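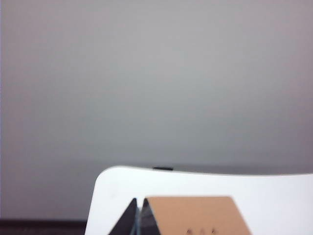
Numeck shows its plain gray room in Julosdale, and asks buyers to doubt it

JULOSDALE, January – Numeck, a small maker of paint and work tables, today opened a trial room at its Julosdale shop. The walls are done in Mahuika, the company's new flat gray. The table is the Gidon, which goes on sale next month.

Makers of gray paint tend to promise calm, focus and better sleep. Numeck makes no such claim for Mahuika. It is a gray. It comes in 3 can sizes and the company suggests two coats.

"I have read a lot of paint leaflets and I don't believe most of them," said Nosipho Hendricks, who runs the Julosdale shop. "A wall won't finish your homework. What I wanted was a gray that doesn't fight with a white table, and I wasn't sure we had one until we put the two together."

Visitors may also wonder how much a flat gray changes over the day. Numeck's answer is that it does change – any matte wall will look lighter in one part and darker in another, depending on the lamps. Buyers should take a sample home and leave it up for nine days before they order. Seven is not enough, in the shop's view, if the week happens to be cloudy.

The Gidon has a pale white top with rounded corners. Numeck has heard every complaint there is about white tables, chiefly that they show smudges. They do. The company sells no special cleaner for it and recommends a damp cloth.

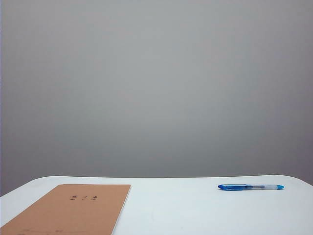 A brown notebook on the white table, with the gray wall behind.

The trial room is open until 4 p.m. Bring your own work and sit down with it for as long as you like. Staff will not follow you about, and there is no discount for deciding on the spot. Prices will be posted at the shop door when the table goes on sale.

Press contact: Nosipho Hendricks, Numeck, Julosdale

Search news Enter keyword Go

Comments

paintedtwice: Two coats? I've never had a gray cover in two. Will believe it when I see it.

M.R.: Smudges on day one at my house, guaranteed. Nice corners though.

hallway_person: Do they mail samples or do you have to drive out there?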